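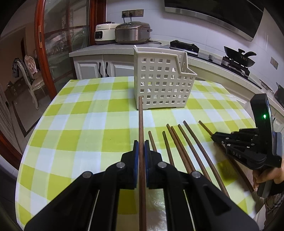 La mesa de la cocina, con el mantel de cuadros verdes.

Octubre de 2021

Pues ya está, han cortado la calle del puente de Lornari. Llevaban tanto tiempo anunciándolo que en Prutasora habíamos dejado de hacerles caso, y una mañana bajas a por el pan y te encuentras las vallas amarillas, un cartel enorme con el logo de Abera y a medio barrio preguntando por dónde se cruza ahora.

Para quien no sea de aquí: el puente viejo tiene dos carriles tan estrechos que cuando se cruzan el autobús y el camión de la basura hay que meter la barriga, aunque vayas a pie. Lo van a ensanchar, le ponen acera por los dos lados (¡por fin!) y de paso cambian la tubería que pasa por debajo. A mí la obra me parece bien, que conste. Llevo media vida cruzando por ahí pegada a la barandilla y con las bolsas de la compra rozando los retrovisores.

Lo que me tiene frita es el desvío. Antes tardaba cuatro minutos en llegar a la parada de la línea 33 y ahora hay que dar toda la vuelta por el polígono de Omlow, que no tiene ni un banco ni una triste sombra. El autobús también va por allí, claro, y han quitado la parada del ambulatorio. La han "trasladado provisionalmente", según el papelito que pegaron en la marquesina. El papelito lo pegaron por dentro, mirando a la carretera, así que para leerlo tienes que bajarte del bordillo y jugarte el tipo.

Fui a la reunión informativa del centro cívico. Había mucha más gente de la que esperaban y tuvieron que sacar sillas del aula de costura. Por parte de la empresa vino el jefe de obra, Sombat Klinhom, un señor muy tranquilo que aguantó el chaparrón bastante bien – mejor que la concejala, que se pasó el rato mirando el móvil. Explicó que primero hacen el lado de aguas arriba, luego el otro, y que en febrero quieren tener abierto un paso peatonal. Cuando le preguntaron si eso era seguro contestó que dependía del río. Por lo menos no nos vendió la moto.

La señora de la mercería preguntó por la carga y descarga, que en esa calle hay cuatro comercios y a todos les llega el género por el puente. Le dijeron que lo estudiarían. Luego salió lo del ruido, lo del polvo en la ropa tendida y lo de los plátanos de la orilla, que parece que se salvan todos menos el torcido. Me da pena el torcido, de pequeña me subía ahí con mis primas.

Yo pedí dos cosas: que pongan una farola en el camino del polígono, porque a las siete de la tarde ya no se ve un pimiento, y que el papelito de la marquesina lo peguen por el otro lado. La concejala apuntó la primera. La segunda le hizo gracia, pero no la vi escribir nada.

Si alguien sabe un camino más corto para ir andando al ambulatorio, que me lo deje en los comentarios, por favor. El de detrás del frontón ya lo he probado y está lleno de barro – volví con los zapatos hechos un asco.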